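Horkenar two-finger gripper kit, reviewed after 12 weeks on the bench

Posted in: Tools and kits
Rating: 4 out of 5

Quick one before I have to give the bench back. Bought the Horkenar kit in spring for the arm we've been putting together at Skendton, the shared workshop behind the old dairy. Paid 144 quid for it, postage on top. Second hand arm, new wrist plate, this on the end. Wanted something that would hold soft stuff. Clothes, straps, rope, that sort of thing. Most of the cheap grippers are made for picking up little cubes and it shows.

What you get: two fingers, the servo, the body in four parts, a wrist mount for a small camera (camera not included, had one in a drawer), bag of screws, one hex key. Instructions are a folded sheet. Step 6 has the horn drawn the wrong way round, so fit it, look at it, take it off, turn it over. Cost me an evening. Delali Annan built his a week after mine and had the same sheet, so they haven't fixed it.

Build time, one long evening plus the evening I just mentioned. No soldering. The threads in the body are soft, go easy. I stripped one and had to put a bigger screw in, still holding.

Fingers are the good bit. Dark metal, flat, bevelled edges, big rounded slots through them. Stiff enough that they close square and stay square. I had a printed pair before from Bustamante and they splayed as soon as there was anything thick between them. Fine for paper cups, useless on a coat.

Servo is noisy. Not awful but you'll hear it over the radio. Gets warm if you leave it squeezing so I put a timeout in, lets go after 2 minutes. Would have been nice if the kit's own software did that. It doesn't. The software is poor, to be blunt, I threw it out on day one and talk to the servo directly. Visitación Peñalver wrote a tidy little script for it, ask her at the workshop, she'll send it you.

Grip force. There's a setting from low to high and the low end is a bit of a lie, nothing happens for the first quarter of it. Once you're past that its nice and even. For denim I run it just over half. Thin cotton, less, or you get a crease that needs an iron.
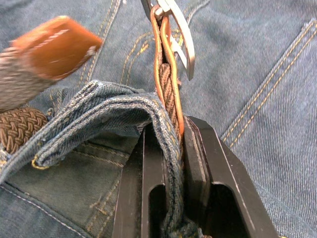 Belts are the thing I've spent most time on. Much harder than shirts. You've got a floppy strap, a loop that folds over when you breathe on it, and leather that's slippy next to cloth that isn't. The braided sort are worse than plain leather as they stretch and twist. You need to get the loop and the belt between the fingers together and then not let the angle drift. Come in too steep and the loop folds flat underneath. The wrist camera helps a lot with this, wouldn't try it without. It sits close in, so anything that moves near it goes blurry, and the fingers take up a good bit of the bottom of the view. You get used to that.

Moans, then. The hex key is rubbish, use your own. The camera mount only tilts 2 ways, and I wanted the one in between, so there's a folded bit of card in there now. No pads supplied for the fingers. Grerthorpe do stick-on ones that nearly fit, trim them with scissors. I've run it with and without and I'd save your money unless you're doing glass or somthing.

Would I buy it again, yes. Would I buy a second for the other arm, probably, if they sort the sheet out or knock a tenner off. One star gone for the software and step 6.

Will add to this in July if the servo packs up.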